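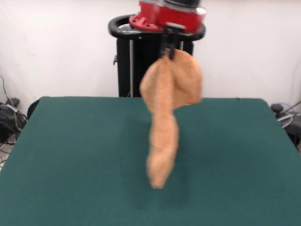
Towel folding on a green felt table: grip and depth problems
Forum: Workshop builds

metholm_bench
Shared workshop build, red and black arm, two-finger gripper, tan cloth. Pick at one point, lift, find a corner, lay flat. Lift is fine. Corner detection gets 17 good picks in 100. The cloth hangs as a twisted rope and the second grasp point ends up inside a fold. Head-camera depth is also bad along the arm: black speckle around the glossy parts.
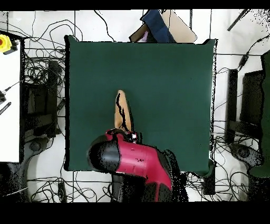 I mask everything within 30 mm of the arm model before segmenting, which also removes the part of the cloth I need. Planner is Ikov, stock settings.

bennani
Glossy red housing is your speckle. Matte tape on the wrist, then re-measure. I would not touch the mask until that is done.

metholm_bench
Tape is cheap, will try. I doubt it explains the corners.

hastimum67
Disagree with bennani. Stop hunting corners in the air. Put the cloth down, pick from the near edge, drag, regrasp. Felt has enough friction to hold the far side.

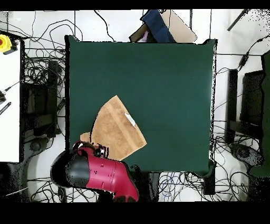
Settings I would start from
Approach angle: 30 degrees off the table
Drag speed: half your lift speed
Regrasp: only if the outline changed by more than 17 percent

metholm_bench
Ran the near-edge approach this afternoon. 67 in 100 on the first grasp. Remaining misses are where the cloth is folded over on itself and the outline is no use.
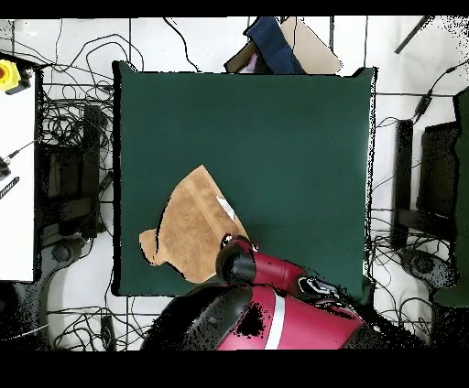
bennani
67 with no change to the depth data tells me little. Tape the wrist and run the same 100 again.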